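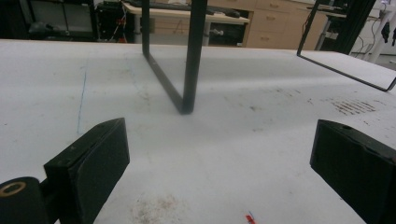 Search this project Go

Odora Open Day Set: README

Hi, and thanks for downloading! I put this set together after our open day in March at the Putholm lab, when we let the public have a go with the hand-held gripper and kept what it recorded. If you were one of the people who came through on Friday, your turn is probably in here somewhere (your face isn't, more on that below).

I'll try to keep this useful, but I'm the one who stood next to the table all day, so you're getting some of the day along with the file notes.

What's in the set

We have 300 clips from 71 visitors. A few people did one turn and wandered off to the coffee, and one boy came back so many times that his mother had to be called over. On top of the clips there are 3,888 still frames, pulled out by the Gruller script, with the same numbering as the clip they came from. So if you only want pictures, grab the stills folder and skip the rest, it's a lot less to download.

Each clip has a matching text file with the visitor number, which station they were at and a free-form note. I typed the notes between visitors, so please be kind about the spelling. "Lft hnd" means left hand. "Frgt" means I forgot to start the recording on time and the first part of the turn is missing.

How the day went

Doors opened after lunch. The plan was a short talk first, then three stations, then questions. The talk got cut in half since everybody could see the grippers laid out and wanted to hold one. Fine by me! I'm a much better table host than speaker anyway.

Station one was plain handling. You pick up the gripper, squeeze, let go, and get a feel for how the two fingers come together. Kids got this right away. Grown-ups tended to ask what it was for before they would squeeze it.

Station two was the white table, which is where most of my own day went. Visitors brought the gripper in over the tabletop and had to move slowly and keep the fingers open until I said so, with the black metal frames standing on the table as the thing to stay clear of. It sounds dull. People loved it! There's something about being told to move slowly past an obstacle that makes everyone hold their breath. A couple of groups turned it into a contest, and I have noted "contest" on those clips because the movement is a lot jerkier than the rest.

Station three was in the room we call Fülöp, down the hall, where visitors passed foam cubes to each other, gripper to gripper. I wasn't there for most of it, so the notes for that station are thin.

The camera and what it sees

The camera rides on the gripper, so the fingers stay in the bottom of the view and everything else moves around them. At station two that mostly means tabletop, then the frames, then the desk and cabinets at the back. The table has years of marks on it. I left the view as recorded and did no color correction, no cropping and no cleanup, so if you train something on these clips it will meet scuffs and stains just as we do every day.

Things to watch out for:

Two clips from the same visitor can look almost the same. If you split the set for training and testing, please split by visitor number and not by clip. I got this wrong the first time and was very pleased with my results for one whole evening.

The light changes during the afternoon at station three. Somebody kept opening the blinds.

Some turns have no real task in them at all, just a person looking around with the gripper. I kept these. They are marked "roam" in the notes, and I've come to like them best.

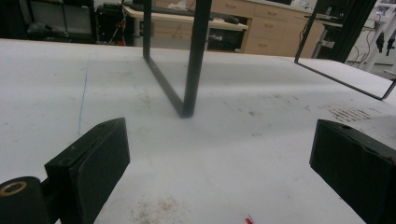 Carla Smadi sent a comment on the draft of this README: I'd make more of the roam clips. When I had my turn you told me to take my time, and I spent most of it working out how far the fingers reached past where my hand felt like it ended. That seems like the part a robot would need to learn too. Could you mark where in a clip the person gets comfortable? I could tell you the moment in mine.

I think that's a great idea, and I've started on it. So far 70 clips have a "settled" mark in the note file, with the time in seconds from the start of the clip. It's my own judgment and nothing more, so if you disagree with a mark, write to me and say which clip. I'd be glad of a second opinion, especially on the left-handed turns, where I find it harder to judge.

Consent and privacy

Everyone who recorded a turn signed the sheet at the door, and for kids a parent signed. There's no sound in any clip. I watched every one from start to finish and took out the turns where somebody's face came into view, so the visitor numbers have gaps. If you think you spot yourself in a clip and want it gone, send me the clip number and it goes in the next update. You don't have to give a reason.

Using the files

Unpack everything into one folder and leave the names alone, because Gruller looks for the note file by name. To pull your own stills, run it with the clip folder and pick how many frames per second you'd like. The default is slow and safe. If it stops with a message about a missing note, the usual cause is a space in your folder name.

You can use the set for research and teaching. Please say where it came from, and if you make something fun with it I would love to see it. Selling it on is not okay.

Questions I got more than once at the table

Is the gripper a robot? The one you held isn't, your arm does all the moving. The recordings are meant to help us teach an arm that moves by itself, and the fingers on that one are the same shape.

Can it feel what it's holding? This one can't. You can, through the handle, and that's why first-timers squeeze much harder than they need to.

Did my turn count if I bumped the frame? Yes! Bumps are in the notes as "bump" and they're some of the clips I've gone back to most.

Will there be another day? I'm asking for one. Next time I'd like a second host at the white table, a longer slot for schools, and a chair.

Still to do

Fill in the station three notes. Finish the "settled" marks. Fix "Frgt" everywhere to a real word.

Contact the Odora set | © Putholm lab | Back to top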